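Bench Technician, Returns and Repair — Butwood workshop, Zurkunthorpe

Posted by Pitell Refurbishing
Full time, day shift, 7:30 a.m. start
Starting in April

We are looking for one more pair of hands at our Butwood workshop, and we would love for them to belong to someone who likes small electronics, doesn't mind company, and is curious about working next to a robot arm. You don't need to have done that last part before. Most of us hadn't either!

A little about us first. Pitell takes in returned household electronics, mostly remotes, adapters and small audio gear, and gets them back into use. There are 33 of us in the building. For years every item was picked up, checked and sorted entirely by hand, and on a busy day that meant 470 pieces crossing the benches and a lot of sore wrists by closing time. Last year we started bringing in arms to take over the picking and turning, one bench at a time, and we now have two benches running that way.

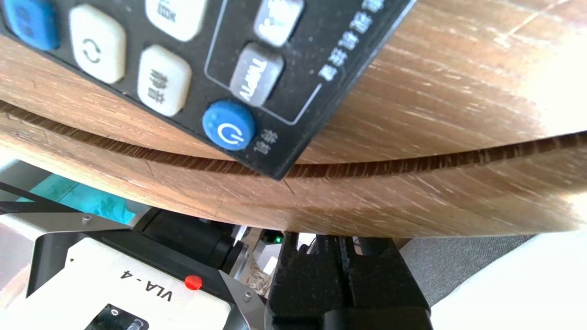

Nobody lost a job over it, and I want to say so plainly because it is the first thing people ask me at interviews (and they are right to ask). What did change is the day itself. Jarmila Hrubý used to sort from morning to night; now she decides what the arm should try next, writes down where it goes wrong, and spends her afternoons on repairs that need a person's judgment. Mesfin Endale moved over from packing and looks after the grippers and cables. Some of the team miss the old rhythm — you could chat while you sorted, and with the arms you have to pay closer attention — so we have added a second break in the afternoon and we rotate benches every two hours.

What you would be doing:

Setting out items for the arm and stepping in when a grasp fails
Testing and repairing returned units by hand
Keeping a plain written log of faults
Telling us when a task would be better left to people

You should be comfortable with a screwdriver and a multimeter, and patient enough to do something over again. Being able to read labels in Chinese would be a nice extra. Training takes four weeks, paid in full, and Khurram Bangash will be with you for all of it.

To apply, send a short letter to Kamran Khattak at the Butwood front office, quoting job number 181. A résumé is welcome but a few honest paragraphs about things you have fixed will do just as well. If you'd like to see the benches before you decide, call the office any morning after nine and we'll find a time to show you around.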